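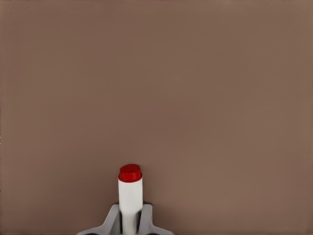
机器能不能干家务了?图集,边看边记

写得很赶,先把能放的放上来,错字以后再改。

老问题:机器到底什么时候能替人收拾屋子、理货架、清柜台。去年十一月开始断断续续记这个,本来想写篇长文,写不动,改成图集。图不多,话也不多(后来发现话还是多了)。

先说结论省得大家往下翻:单个动作,行。一整件家务,还不行。店里的活介于两者之间,看是哪种店。

下面按活儿分。

【夹住一支笔似的东西】

仿真画面。红盖白身,竖着,两根灰手指夹在笔身上,红盖露在上面。桌面是素的棕色,别的东西一样没有。

就这么一个动作,放到家里就是“把桌上的笔收起来”的中间那一小段。前面还有找笔、认笔、伸手过去,后面还有拿去哪儿、放进什么里头、放歪了怎么办。人做这事不过脑子,边打电话边就收了。机器得一段一段来。

笔这种东西其实挺适合拿来试的。细,直,两边一夹就有。难的是它平时不这么待着。我家的笔,在沙发缝里,在冰箱顶上,在孩子书包底下和半块饼干粘在一起。仿真里一般不给你放饼干。

【仿真和真桌子】

为什么大家都先在仿真里练:便宜,摔不坏,可以没完没了地来。Sirkodano 这个项目我跟得最久,他们的做法是先在干净桌面上把抓取练熟,再慢慢往里加乱七八糟的东西。我在他们的公开演示页上蹲了一阵,自己拿小本子画正字,214 次抓取里头掉了 25 次。不算差。但你想想家里一天要拿起放下多少样东西,照这个掉法,杯子是不够用的。

而且掉了之后呢。人掉了东西,骂一句,弯腰捡。演示里掉了就重置,桌子又干净了。我也想要一个能重置的客厅。

还有光线。仿真里光都很匀,没什么反光。我家餐桌下午三点那个太阳照进来,我自己都看不清桌上是水还是玻璃杯。

【换一支,蓝盖的】
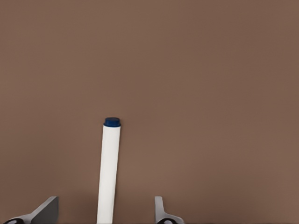 对准这一步我觉得比夹紧还要命。手指先要张开,落在笔的两边,哪边多一点哪边少一点都没事,只要合上的时候别把笔碰倒。人手有皮有肉,差一点自己就贴过去了。两根硬手指没有这个余量,或者说有,但是得靠算。

收笔这件事还有个颜色的问题。红盖的归红盖,蓝盖的归蓝盖,写字楼里白板底下那个槽,谁都懒得分。要是真有一台机器每天下班以后去分一遍,我觉得这是眼下最靠谱的一种“家务”:东西就那几样,地方就那么大,慢一点也没人等着用。慢一整夜都行。

【店里的活】

上个月去 Brultivier 看了看,文具杂货店,不大。店里在讨论要不要弄一台理货的。我问他们最烦哪样活,答得很快:试写区。顾客拿起来画两下,盖子乱扣,放回去是横的竖的都有,还有揣着走到收银台又不要了的。

这里面机器能干的:把笔拿起来,竖着放回去。能干,慢,但能干。
机器还干不太好的:盖子没扣紧的给扣紧。要两只手,还得有点手感,“咔”那一下。
机器干不了的:看出来这支已经画没水了,该扔。得试写,得看颜色淡没淡。理论上也行,我没见有谁认真做。

Ledesma 那边是另一个路子,不做手,做架子。意思是你把货架改成机器好拿的样子,每支笔一个坑,机器闭着眼也拿得到。道理通的,就是整个店要重装,小店哪里装得起。家里更别提了,我不可能为了一台机器把抽屉全换成带坑的。(我妈可能会。)

【家里的活,排个队】

按我自己觉得从近到远:

扫地。已经有了,不说了。
固定位置的收纳,笔、遥控器、钥匙。单个动作看着都成,缺的是连起来。
把碗放进洗碗机。演示很多,我家的碗没有两个是一样的,所以保留意见。
叠衣服。能叠,叠一件的时间够我叠一筐再喝个茶。
收拾小孩的房间。下一题。

有读者写信来说我太悲观,说抓取已经是解决了的问题。我不同意,也不完全反对。桌上只有一样东西、立得好好的、颜色跟桌面差得远,这种确实快算解决了。可是家务麻烦就麻烦在东西多,还挨着,还有一半是软的。一支笔和一团耳机线缠在一起的时候,请问您先抓哪个。

【钱和地方】

Sarnamgate 的展厅我去过 2 次,第一次人太多没看着,第二次机器在歇着,哈哈。展厅里的人倒是肯聊,说来问的多半是小仓库和药房,家里用的几乎没有人问价。我觉得正常。店里一个动作重复一晚上,这账能算。家里是一晚上几十种动作每种来一次,这帐怎么算都亏。

地方也是问题。我家厨房 13 块地砖宽,站两个人就得侧身。再来一台带胳膊的,我得搬出去。

【还没写完的】

想补一段关于拧盖子的,素材有,没整理。
想补一段老人家里用的情况,这个得多跑几家再说,不敢乱写。
洗碗那段有人发了段演示给我,还没看。
评论区关了,有事发邮件,回得慢。

最后更新:2020年3月2日

联系我们 | 版权所有,转载请注明出处 | 返回顶部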